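Steering by hand, one mug at a time

The operator at Cerport has been teaching kitchen tasks to a simulated arm since November. The work is done with a hand controller, and most of it is slow.

"You move your wrist and the arm moves its wrist," the operator says. "It's the small delay that catches people out. You learn to wait."

A session runs to 40 attempts at one task, with a break after every 10. Poor attempts are kept but marked, so that the training can leave them out. Of the last 92 recorded, 6 were marked.

"Mostly I'd come in too fast. A person would just nudge the mug and carry on — the arm copies the nudge as if I meant it."

Before each run the objects are moved, and the operator looks over the table before taking the controls. 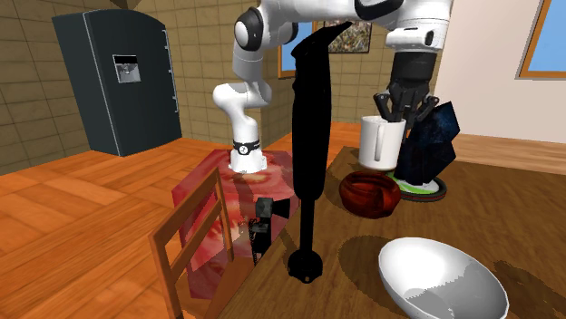 Golton, which trains on the same recordings, would like the hesitations left in, on the grounds that a pause before closing the fingers is part of the skill. The operator is not convinced.

"Some of my pauses are me scratching my nose. I'd cut those."

The next task is pouring, which the operator has tried twice and wants to practise before anything is saved.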